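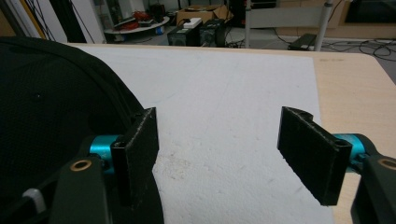
4.2 Clearing and preparing the work surface

Of all the rules we ended up writing for the Wundlow recordings, the one we argued over longest was the one for the table. I came in thinking a table was a table. We'd spent weeks on the gripper, on the finger pads, on how people should hold the thing and how fast they should move it, and the surface underneath got one line in the first draft: "Use a clean, flat area." That line lasted until we tried to compare sessions from two sites and found out how many ways there are to read it. Some operators cleared everything off. Others laid down a sheet of white foam board, as in Figure 3, and called the board the work area, which meant that whatever else was on the table (there, a big piece of black padded fabric lying over the left side of the board) didn't count. I think both readings are fair! The draft simply hadn't said what "area" meant, and people filled in the gap the way people do.

Figure 3. Hand-held gripper open over a foam board work surface.

So the first thing the revised rule does is define the work area as the whole region the fingers could reach during the task, plus a margin of one open hand on every side. We tried giving the margin in inches at first. Jade Hebden, who ran the sessions at the second site, pointed out that people measured it once on the first morning and never again, and a hand is something you always have with you. It's a little sloppy as a unit. I've made my peace with that, and the margins we got after the change were more even from one operator to the next than the ones we got with a tape measure.

Inside the work area, nothing is allowed except the task objects and the surface they sit on. Soft things turned out to be the real trouble for us in the early sessions, much more than hard ones. A mug left near the edge gets noticed and moved. A sleeve, a bag or a folded jacket creeps in over the course of an hour, and it changes shape every time somebody leans on the table, so that the first demonstration and the last one no longer share a background. We wrote a separate line for fabric in the Naltora checklist for that reason, and it's the line that gets ticked last and grumbled about most.

Now, the board itself. I went back and forth on whether to require one, and Trevor Sowerby and I still don't agree. His view is that a board hides the thing a policy most needs to learn, namely that tables differ. If all your training data comes from matte white, you'll get a robot that's happy on matte white and lost on oak. My view is that you should decide how much variety you want and then put it in on purpose, and a board gives you a surface you can swap out in a few seconds. The compromise is in the current text: a site may use a board or a bare table, but it has to write down which, and it can't change over in the middle of a set. A set for us is 10 demonstrations of the same task by the same operator. Changing between sets is fine and even encouraged.

If a board is used, it should be big enough to hold the task and lie flat, and it should be taped down at two corners or more. We learned about the tape the slow way. Foam board is light, and a finger pushing sideways against it will shift it a little each time, too little to notice while you're working. Over a whole set that adds up to a task that has drifted away from its starting marks. We threw out 11 sets from April because of drift, and that hurt, since the demonstrations themselves were lovely.

Scuffs are another matter, and here I changed my mind completely. The draft said a marked board must be replaced. The board in Figure 3 has some faint scuffs and a few grayish marks right between the fingers, and under the old wording it would've gone in the trash. But boards get marked almost as soon as you use them, and a rule that nobody can afford to follow makes people careless about the rules next to it. The new text lets light marks stay. What we do ask is that a board be replaced when the surface is dented, torn or lifting at a corner, or when there's a mark dark enough that an operator finds themselves using it as a target. That last part sounds odd until you've watched it happen. An operator will start setting the block down on the smudge every single time, with no idea they're doing it, and then all the variety you'd hoped for in the placements is gone.

4.3 Fingers, pads and the check before each set

The pads get their own short check. Before each set the operator opens the gripper over the surface, looks at both contact faces, closes it slowly, and opens it again. The whole thing takes less time than finding a pen to sign it off with. We ask for three things in the log: whether the pads are clean, whether the edges are worn, and whether either pad moves when you press on it with a thumb.

Clean is the one people get wrong. Dark pads show dust beautifully, and the left one in Figure 3 has a dusting of fine white specks and slightly worn edges, so it's a handy picture to have next to you when you're learning to fill in the log. My entry for that pad would be "specks, light edge wear," and then I'd wipe it and carry on. Dust matters more than wear at that level. Grip on our test blocks fell off noticeably with dusty pads, and a quick wipe with a dry cloth brought it back. We don't allow wet wipes between sets, only at the end of the day, as a damp pad behaves differently for a while and operators won't wait for it to dry (I don't either, I've checked).

For wear, we replace pads in pairs, always, even if only one looks bad. Trevor wanted to replace them one at a time to save money, and we did try it for a stretch of nearly 200 demonstrations. The trouble was that a new pad and an old one grab differently, objects twist a little toward the better side, and operators correct for it with the wrist without meaning to. You can see the wrist correction plainly in the trajectories once you know to look. We kept those demonstrations in the release but marked them, and I'd suggest other groups do the same with theirs. Marked data is still useful to somebody.

4.4 What lies past the table

I'll be brief about the background, as our rule on it is mostly a rule about leaving things alone. The Pearce guidelines, which we started from, asked sites to hang a plain curtain behind the table. We dropped that. Real rooms have chairs and boxes and cables in them, like the room beyond the table in Figure 3, and a system that's meant to work in real rooms may as well see some. The clutter is welcome so long as it stays put during a set and is out of the way of anybody's feet.

The feet part is a safety rule and it isn't optional. Cables on the floor must be outside the strip where the operator stands and steps, and if a cable has to cross that strip it goes under a cover. An operator with a gripper in one hand and their eyes on a block isn't going to look down. Jade added a line I like very much, which says that the person who checks the floor shouldn't be the person about to record. It costs a minute of somebody else's time, and sites with only one person on shift can do the check themselves as long as they note it.

We also ask that screens, paperwork and anything with a name on it be turned away or taken out before recording. Printed lettering on furniture is allowed. We talked about banning it too, then walked through our own building and gave up, because there was lettering on nearly everything.

4.5 How the rules held up

The full set of rules was used for 166 sets across both sites, with the log sheets kept in Cenisach so anybody on the team could read them. The surface rules in 4.2 were followed best once the work area had a proper definition. The pad check was skipped more than I'd like, mostly in the last sets before lunch, and we've since moved it to the top of the sheet, where you have to get past it to write anything else. The fabric line is still the weak spot. I've left it worded as it is for now, and the next version will probably ask operators to hang bags and coats on a hook by the door before they sit down.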